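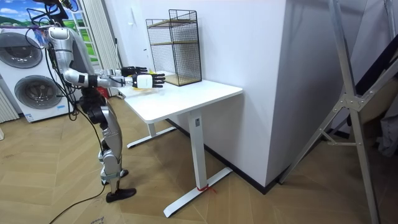 A list member wrote in the morning digest:

> We've been trying to teach pick and place by remote control for a month now
> and the policy is jerky no matter what we do. Operators are good. Gloves
> calibrated. Is it the number of demos? Somebody over on the Zendent forum
> says don't bother training under 3000. We have nowhere near that and no
> budget for it. Also how do you folks handle two-hand stuff, do you record
> the hands separately or together? Any notes at all welcome, even rough ones.

Rough ones it is. Typing between sessions so forgive the mess.

First, the number. I wouldn't start with 3000 of anything. We trained our first half-decent fruit task on Skoria with 27 demos, all the same operator. Bad at the edges of the desk, ok in the middle. But it was smooth. Then we added a big pile from two more people and it got WORSE, and we spent a week blaming the network. Was the data. Everybody grasps differently and the thing averages them.

So before you record more, go back and watch what you have. Play it at half speed. Look at the arms before the grasp, not the grasp. If your operator hovers, waits, corrects, hovers again, the robot learns to hover. Mine did it over the banana for what felt like forever.

Our setup for the shelf task, in case it helps you compare. White sit-stand desk, black mesh rack at the back of it, fruit and a yellow basket. Desk height stays locked for the whole batch. I mean locked, tape over the buttons. We lost an afternoon in February when someone raised it for their back and didnt put it down again.

Steps, as I give them to new operators:

1. Stand where you can see the desk. Don't drive off the head camera only, you lose depth near the rack and you will clip the mesh.

2. Arms out over the desk first, fingers open, then start recording. Start pose is part of the demo. If it's different every time the first second of every episode is junk.

3. Go in with both hands, even if one of them has nothing to do yet. The idle arm should be somewhere sensible and always the same somewhere.

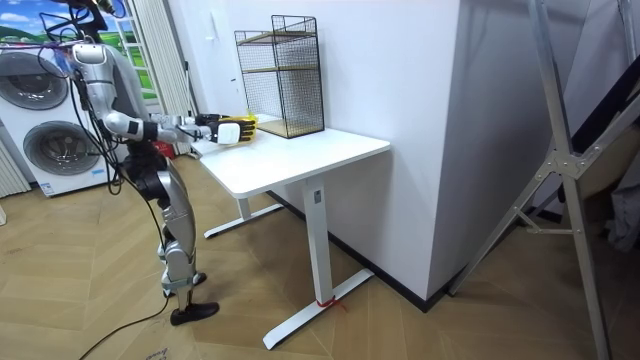
4. Close, count one, move. The pause is short but keep it. Without it the training data has the arm leaving before the fingers have settled and you get drops.

5. Put down, open, back off the way you came. Don't swing out sideways over the other fruit.

6. If you fumble, finish anyway, then tag it. Don't stop halfway. Half episodes are poison, Sitompul will happily load them and never tell you (there's a min length setting but it's off by default in our config, check yours).

That's the list. It's on the wall at Sevberg too, in bigger letters.

About the hovering. What fixed it for us was dull: the operator has to decide which fruit and which hand before the record button. Out loud if needed. "Banana, right." Feels silly. Do it anyway, the approach comes out as one line instead of a wobble.
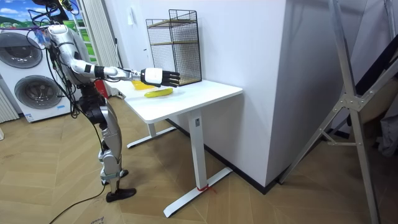 Same with the fingers. Spread early, on the way down, not once you are already there. If you spread late the palm is too low and the operator lifts up again, and now you have a little bounce in every demo and guess what gets learned. I'd take a slow clean approach over a fast one with a bounce, every time. You can speed up playback later, within reason. We never got the bounce out afterwards except by throwing the episodes away.

Cables: watch where they hang. If the bundle pulls on a shoulder the operator compensates without noticing and then your demos have that in them as well. Check the slack before each block, not once in the morning.

Two hands. Together, always together, one episode one clock. We tried separate early on and stitched them, waste of time. Lifting a basket is the case that shows why, both sides have to squeeze and rise at the same moment and no stitching gets that right. We teach it thumbs up along the sides, fingers across the front, palms facing each other. Leave a gap between the fingertips or they knock together on the glvoes' worst days. And fruit in the basket from the start, an empty one behaves differently.
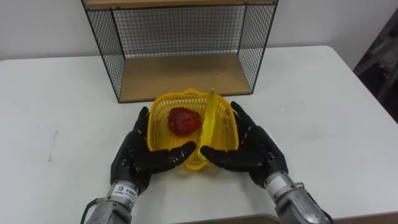 One reply off-list already, asking whether kinesthetic teaching wouldn't be simpler for the basket, just grab the arms and push them through it. Tried that. Fine for one arm. For two you need 2 people, they get in the way of the cameras, and the fingers don't get taught at all, so you end up on the gloves for that part regardless. I'd still use it for the start pose, much quicker than nudging joints from the laptop.

Operators get 5 minutes off between blocks, by the way. Tired demos look fine on screen and train badly.

To the original poster: can you put a couple of raw episodes up somewhere? Joint traces plus video, don't clean them first. I'll look tonight if the batch here finishes. Also which hand firmware, the old one had a lag on the thumb and that alone could be your jerk.

Have to run, desk is free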